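December, prop shop notebook – Tikadmont, night unit

In at 2:40 pm. Birthe Ketilsson had already set out the blood bags for the stairwell gag. We are still on the 80 ml bags. The director wants more on the wall and less on the actor, so we tried the tubing under the banister again.

Test 1: Maillard mix straight from the tub. Too orange under the practical lamp. Fine in daylight, but we have no daylight in this picture.
Test 2: same mix, two drops of blue, one spoon of cocoa. Good color. Clogged the nozzle after the second squirt.
Test 3: strained through a stocking, warmed a little. Ran clean. Hjalti worked the pump, I shot it on the phone at 208 frames for a look at the spray. Leaves the nozzle as a sheet and breaks up late. Move the nozzle back a hand's width for tomorrow.

Note on the phone footage: labeled "stair 3". Stair 2 is the one with my thumb in it, can be deleted.

Latex neck piece: Jytte says the edge lifts when the actor turns left. Reglued with the thinner adhesive, powdered twice. Have not seen it move yet. Needs a full take before I sign off on it.

Preben called from the production office at 5. The screening for the Drenov festival people is still on, 112 seats, and they want the stairwell scene in it even if the sound is rough. He asked if anything in it might set off fainting. I told him the strobe in the cellar is a bigger worry than the blood. He will ask for a warning card at the door. Birthe Kvaran is cutting a version with the strobe slowed down – I have not seen it.

Budget: 3,000 left on the effects line and that has to cover the window breakaways. Imside quoted for the sugar glass but left out delivery. Ask again.

To do
– second stocking, and a spare nozzle
– mark the banister tube with tape, both ends
– mix one more tub, write the cocoa amount on the lid this time
– get the neck mold back from Jytte 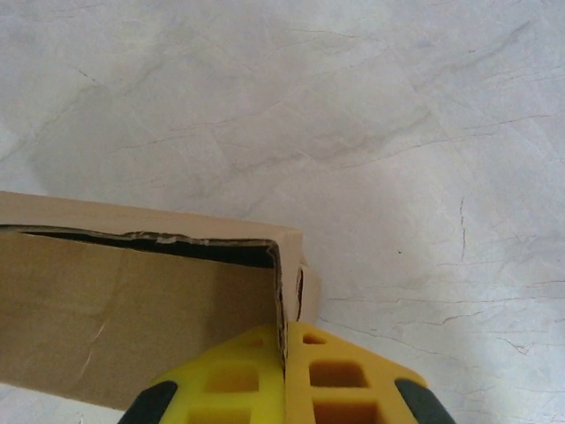
Open cardboard box on the marbled surface.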